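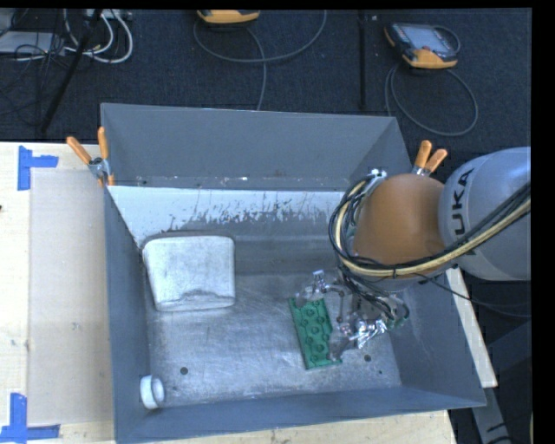
Home | Workshop | Storage | Cleaning | Contact

Sorting Out a Metal Parts Bin

I love a good metal parts bin! They take years of knocks, they never crack in the cold, and an hour on a Friday afternoon is enough to get one back in order.

What you need

A soft brush, two old rags, dish soap, a tray for the parts, and 30 minutes (90 if the bin is really full).

1. Take out the big pieces first. Heavy metal blocks go on the tray with both hands, and small rings and molded plastic parts go in a cup so they don't roll off the bench.

2. Brush the floor of the bin toward one corner. If yours has holes in the floor, put a rag underneath, or you'll be sweeping grit off the tabletop all evening (ask me how I know).

3. Wipe with warm soapy water, then dry right away, especially along the folds where water likes to sit.

4. Leave the scratches alone! Fine scratches and cloudy patches are just wear. I spent a whole May weekend polishing one of mine and it looked the same a week later.

5. Put parts back with the heaviest against the back wall and the small ones up front. Long parts lie flat, with enough room around each one to get your fingers in.

Do this every couple of months and you'll fly through it.

Recent posts
Fikon drawer dividers, two years on
Labeling 318 screws without losing your mind
A bench top from Irnotmont pine

Contact | Copyright Bjarnason Workshop Notes | Back to top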